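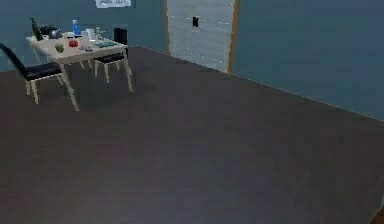 ## How to read a match preview before you believe it

Every big soccer game gets the same preview. One team "should have too much," a striker is "back in form," and the other side "can't be written off." I've read hundreds of these and written a few. Most of them would read just as well with the team names swapped.

Take Sudcombe against Birkska, the semifinal second leg in July. Nearly every preview I saw led with the Sudcombe forward Tetteh Ayaaba, who had scored 3 goals in his last 2 games. Fine. Let's check it.

### Step 1: Find the minutes

Goals in two games tells you very little. Look up how long the player was on the field before that. Ayaaba had gone 144 minutes without scoring right before his streak, and the same writers were calling it a crisis. A short dry spell became a short hot spell. I wouldn't put money on either one.

### Step 2: Throw out the penalties

Do this every time. Two of his three came from the spot. Penalties count on the scoreboard, but they don't show that a forward is finding space or getting better service. Write down what's left and see if the headline still holds up.

### Step 3: Check who he played

Go to the league table and look at the opponents. If it's the bottom club with a reserve goalkeeper, make a note of it. Gurnov had already gone down when Sudcombe beat them, and they played like it.

### Step 4: Get a longer sample

Use the full season, or two if you can find them. Ayaaba played 1,226 league minutes last season, so he was hardly a regular starter. I'd treat any claim about his "usual level" with care, including claims from people who like him.

### Step 5: Look for a sentence that could be wrong

"Birkska will be dangerous on the break" can't be wrong. Who isn't? "Birkska's left back pushes up too far and Sudcombe will score down that side" can be. Underline sentences of the second kind. If you get to the end and your pencil hasn't touched the page, you've read filler.

### What about the ratings sites?

People ask me about Acharya, the ratings page that gives each team a percentage. I use it, with a grain of salt. It doesn't explain how it treats injuries, and a number with a decimal point looks more certain than it is. Compare it to the season table and see if the gap makes sense to you.

Save the preview and read it again after the final whistle. It takes five minutes, and you'll learn which writers to skip next time.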